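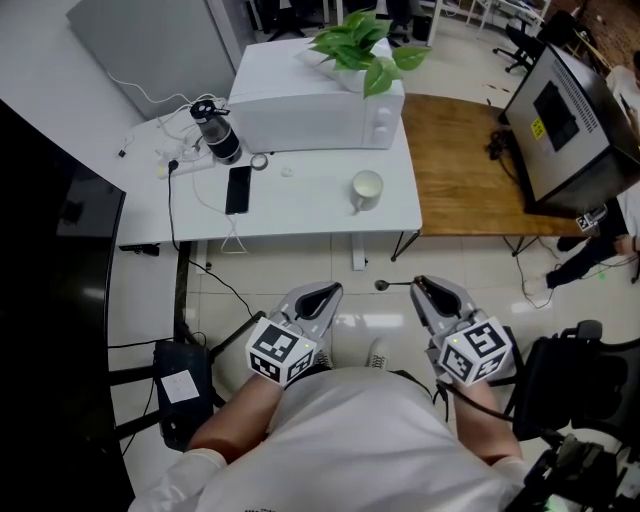 Marker-based pose tracking for two hand-held grippers: software report

Project Brindumell, final-year group project
Submitted 29 May 2024

1. Introduction

The project began in September with a simple aim: to record the movements of two hand-held grippers and turn them into paths that a pair of robot arms can follow. The hardware was supplied complete. Our work was the software between the head camera and the arm controller, and this report covers that part only.

Each gripper carries a cube with black fiducial markers on its faces. The software finds the markers in each image, works out the position of the cube, and applies a fixed offset to get the position of the fingertips.

2. Software structure

The code is split into two programs. Plutov handles detection and pose estimation. Sabatier takes the poses, smooths them and writes the path file. They communicate through a small message queue, so either can be restarted without losing the other's state.

Plutov keeps a table of marker numbers for each cube. A marker that is not in the table is ignored. This rule was added after early tests, when a tag fixed near a monitor was read as part of the left cube and the estimated pose jumped across the room.

3. Pose estimation

When two or more faces of a cube are visible, all their corners are solved together. When only one face is visible, the solver can return two answers that fit almost equally well. The first version took the one with the lower error, and the result flipped between the two from image to image. The current version compares both with the last accepted pose and keeps the nearer one, provided its error is below the limit.

Marker corners are refined before solving. Reflections from glossy floor tiles gave false edges in some recordings – these were mostly removed by rejecting outlines with a poor black-to-white contrast.

4. Smoothing and gaps

Sabatier filters position and rotation separately. Gaps of up to 6 images are filled by interpolation. Longer gaps split the recording into two segments, and the planner treats each as a separate path. We tried filling longer gaps with a constant-speed model but dropped it, as the hands often change direction while a cube is hidden.

5. Results

We processed 67 recordings, of which 59 produced a path the planner accepted. The other eight failed for one reason: a cube was turned away from the camera or held too low in the view for long periods.

Median processing time was 407 ms per batch on the lab computer. Most of this was corner refinement. Moving that step to a second thread helped less than expected – the image copy between threads used up much of the gain.

6. Known problems

The fingertip offset is measured by hand and stored in a text file. An error in it shifts the whole path and no check in the code will catch it. The replay tool, Prenovine, shows both paths side by side but cannot yet step backwards. Time stamps are taken when an image reaches Plutov, so a delay on the camera link appears as a change in speed.

7. Further work

The next step is an automatic offset calibration, using a short recording with the fingertips held on a fixed point. Camera time stamps should replace arrival times before any work on faster movements is attempted.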